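Questions I Get Asked About Our Kitchen Reno

Last updated 2020-05-29

I started writing about our flat because I wanted somewhere to keep the paint codes, and then people began emailing. Lots of you ask the same things (which is fine, I like the emails!), so I've put the answers on one page. If yours isn't covered, leave a comment and I'll get to it after the kids are in bed.

Did you live in the place while the work was going on?

Yes, and I'd think hard before doing it again. We had a kettle, a toaster and an electric frypan set up on a card table in the laundry, and we washed up in the laundry tub. It was meant to be a fortnight. You get very good at one-pan dinners and very sick of them at about the same speed. If you've got a relative with a spare room, start being nice to them now.

Who did the design?

Lurdes Quintela, who was recommended by a mum at school. She drew it up properly and gave us 3 versions to pick from. We chose the second one, then pinched the pantry from the third. She charged a flat fee for the drawings and didn't take a cut from the cabinetmaker, and I asked her that straight out before we signed anything. You should ask too. It's a bit awkward for ten seconds and then it's over.

Do I need approval from the body corporate?

I can only tell you about our building. We needed it for anything touching the plumbing, the wiring or the floor, and we didn't need it for paint or for swapping cupboard doors. Ours wanted a copy of the plans, the plumber's licence number and his insurance certificate. Read your by-laws first, then ring the strata manager and get the answer in writing. We sent our form off in August thinking it'd be a quick tick, and it sat in somebody's inbox for weeks.

What colour is the wall?

The most asked question by a mile! It's a pale sage green from Trito, in their low sheen, cut to half strength. The full strength sample looked gorgeous on the card and like hospital linoleum on our wall, so please buy the sample pot. Paint it on a big bit of cardboard and move it about through the day. I left mine propped up for a week and kept changing my mind about it at breakfast time.

Aren't you worried about dark cabinets in a small space?

I was! I went back and forth on this one for longer than I'd like to admit. Everyone and their dog told us to go white. But I'd had white in the last rental and spent my life wiping it, and I wanted the bench side of the room to feel like a solid piece of furniture. Dark navy shows flour and dusty fingerprints, I won't pretend otherwise, though a damp microfibre cloth sorts it out. Go for flat fronts if you can, as anything with a groove in it collects crumbs.

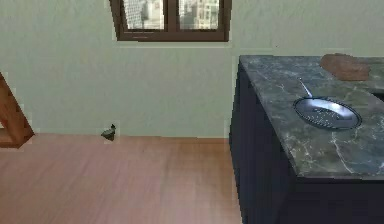

Sage green wall, brown window trim and the very dark navy on the island side.

What did you do about the floor?

We went with Cardoso boards in a warm light brown, over an acoustic underlay our by-laws insisted on. Budget for the underlay. I hadn't, and it was a nasty little line on the invoice. We bought 2 spare packs and I'm so glad, partly for the board the fridge delivery fellow gouged and partly because colours get discontinued all the time.

How much did it cost?

I'm not giving the full total, sorry, my mother-in-law reads this. I will say that the electrician came to $2762 all up, which was more than I'd guessed, and a fair bit of that was bringing the old switchboard up to scratch. The drawings and the tiling came in under. Whatever your number is, keep some aside that you don't tell yourself about.

Which sealant did you use around the sink?

Clomex, the clear one. The first go was mine and it was dreadful – wobbly as anything. I scraped it all off, put masking tape on both sides, and the second go is quite respectable. Pull the tape while it's still soft. Leave the tap alone overnight if you can bear it.

Are soft-close drawers worth it?

Yes. Ours are on Kunton runners and I've slammed them in a temper with no result whatsoever, very frustrating. Get deep drawers for your pots if you're choosing between drawers and cupboards down low. My knees have thanked me.

What would you do differently?

More power points. Put in double what you think you need. I'd also have the cabinetmaker leave a gap of 100 mm more beside the fridge, because the door won't open all the way and I have to take the crisper out on an angle like I'm parking a trailer. And I'd pick the handles earlier. We ran out of puff and grabbed the first ones in the shop, and I still don't love them.

Can I come and have a look?

A few of you local readers have asked, and it's lovely of you, but not at the moment. Send me your floor plan by email if you'd like a second opinion – I'm nosy and I enjoy it.

Related posts
Sample pots: the ones I rejected
One-pan dinners from the laundry
Reading your strata by-laws without crying
Regrouting the bathroom, part 2
What to ask a cabinetmaker before you pay a deposit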